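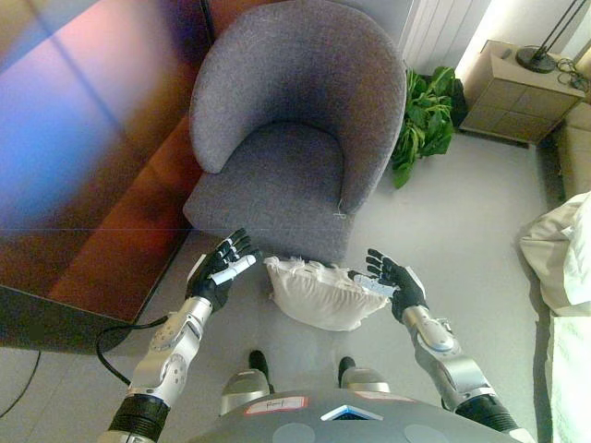 Home > Seating > Armchairs > Virnuswood Tub Chair

Virnuswood Tub Chair, Heather Gray

The Virnuswood is a small tub armchair for bedrooms, reading corners and waiting areas. The back and arms are one continuous curve, upholstered in a fine-textured gray fabric. The seat sits low inside it. The base goes straight to the floor, with no legs showing.

Fabric tested to 2000 rub cycles at our Radebe workshop. For home and light office use.

Throw pillow

The white pillow with the fringed edge is sold separately. It is a plain rectangle, lightly filled, and can go behind the lower back or flat on the seat. Cover and fill are one piece - the cover does not come off.

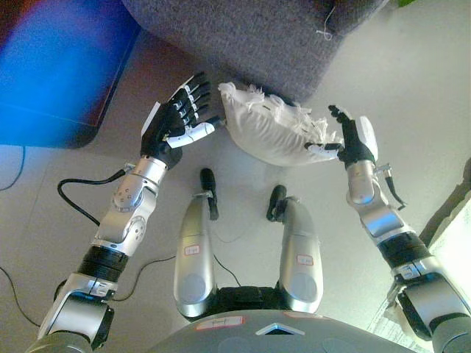 Fringed pillow in white, on a light gray floor.

Shake the pillow out when it goes flat. Loose threads along the fringe can be trimmed with scissors. Do not pull them.

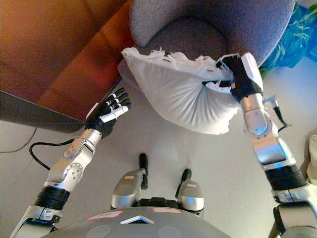
Delivery and returns

Chairs ship assembled from Distville in 4 to 13 working days. Pillows ship in a separate carton and may arrive first. Returns are accepted in unused condition with the tag still on the chair.

Ordering 2 or more chairs? Contact Idris Gwilliam in trade sales for a quote - please include the delivery ZIP code.

See also: Plallel footstool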